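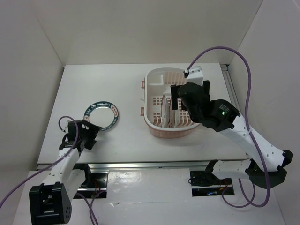
The dishes are the test I care about

I have washed dishes for money, and I have washed them for love, and for the last year or so I have mostly watched machines try to rack them. I want to make a case for being excited about that, even though the machines are slow and even though my teenage nephew can still clear a sink faster than anything with a motor in its wrist.

Start with how dull the job looks. A round plate lies flat on a table. Next to it stands a dish basket with two plates already upright in it. Two arms, one on the plate side and one over the basket. A person would finish this while talking on the phone, and would not remember doing it afterward. For a machine it is a small mountain, and I think it is a better mountain than chess ever was.

Think about what your hand does with a flat plate. The rim is the only part worth holding, and on a table there is very little room under it. You slide a fingertip in, or you drag the plate to the edge and let it hang over, or you press down on one side so the other side lifts. You picked one of those without choosing. Two wide, flat black fingers have fewer tricks than you do. They have to come in low, from the side, at an angle that leaves a bit of rim between them, and they have to close hard enough that the plate stays level when it leaves the table.

Then it has to be turned up on edge, and it has to go into a basket where other plates are standing. I used to think the lifting was the hard part. Abílio Serrano, who ran the back kitchen at Hoani when I was a runner there, set me straight on that years before either of us had thought about robots. "Anybody can pick up a plate," he told me. "I'm paying you to put it down." He was right about me and he is right about grippers. Setting a plate into a gap next to other plates means finding the gap, lining up with it, and feeling when the rim has touched the bottom. Chips happen in the last half inch.

People who don't follow this stuff tend to ask me one of two things. The first is why we don't just use a dishwasher. We do, and it's a wonderful machine, and it has spent decades waiting for a human to load it. The washing got automated and the handling stayed with us. The same goes for laundry, where the drum does its part and then somebody stands there with a heap of shirts. The leftover piece of almost every chore is the handling, and the handling is finally what people are working on!

The second question is when they can buy one. Here I have to slow down. I spent part of May at Wosdale, a shared workshop where a small outfit called Jisbridge lets visitors sit in on its kitchen trials. On the afternoon I was there they ran 40 plates, all the same size, from table to rack. The arms did well. Then somebody brought out a mixed stack from the lunch room and the mood changed. Heavy stoneware, a thin saucer, a plate with a wide flat rim, one with hardly any rim at all. I left hopeful and also quite sure that I'd be doing my own dishes for a while.

Still, compare that with what I was seeing five years ago. Back then the demos I sat through had the plate placed for the robot, in a holder, at a known spot, and if you nudged the table the whole thing was off. Seeing two general-purpose arms share one ordinary table with one ordinary basket feels like a different subject. Nothing about a dish basket was designed with a robot in mind. It was made for people, with slots and prongs and little corners, and that is the world these machines will have to live in.

So, can they do chores yet? In a home, with your plates, after your dinner, no. On a clear table with a known basket, some of them can do a real piece of one, and I'd call that piece the interesting one. I would rather see a robot rack a single dinner plate well than watch another one do a backflip — and I like the backflips.

What I want next is wet plates. Soapy ones, with a fork stuck to the back. The folks at Ulow say they plan to try it this winter, and I have already asked if I can come and watch.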